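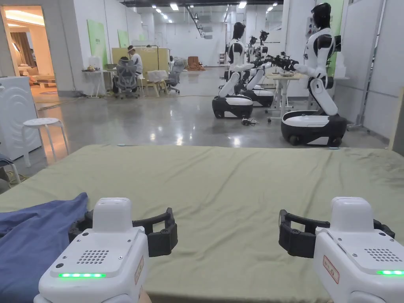
Figure 1. Handheld grippers over the bed station, with three wheeled-base robots behind.

Home | Current Issue | Archive | For Authors | Contact

January 25, 2026
Zubaida Mohmand, Pádraig Brophy and Melahat Ateş

Print this article | E-mail this article

3.2 Setup and care of the handheld grippers

The bed station is one of the stations on the open floor at Esholm. It is a bed covered with a sage-green sheet, and the cloth items used for a session are laid on the sheet (Figure 1). The operator stands at the bed with one gripper in each hand. Both grippers have the same boxy white body, with a green light strip along the front and two curved black claw fingers.

Each pair is checked before the first session of the day. The operator opens and closes the claws 10 times while watching the logged opening width. If the fully closed reading has drifted from the stored value, the gripper is zeroed again and the check is repeated from the start. We do not correct drift in software after recording. An early set from March was handled that way, and it could not be matched to the later ones.

Fabric work is hard on the claws. Lint collects at the finger pivots and makes the motion stiff well before it can be seen from outside. We clean the pivots with a dry brush at the end of every shift and apply no oil, as oil marks the sheets. The fingers are replaced as a pair after 4000 closing cycles, or sooner if the tips no longer meet. Of the 23 finger pairs fitted over the study, 21 reached the full count. The other two were bent when a gripper was dropped.

Batteries are changed between sessions, never during one. After a change the operator waits for the light strip to turn green and then repeats the closing check. Faults are written in the station log with the gripper's side, left or right, and the cycle count at the time. A gripper with the same fault twice in one week is sent to the bench, and the spare pair is used until it comes back.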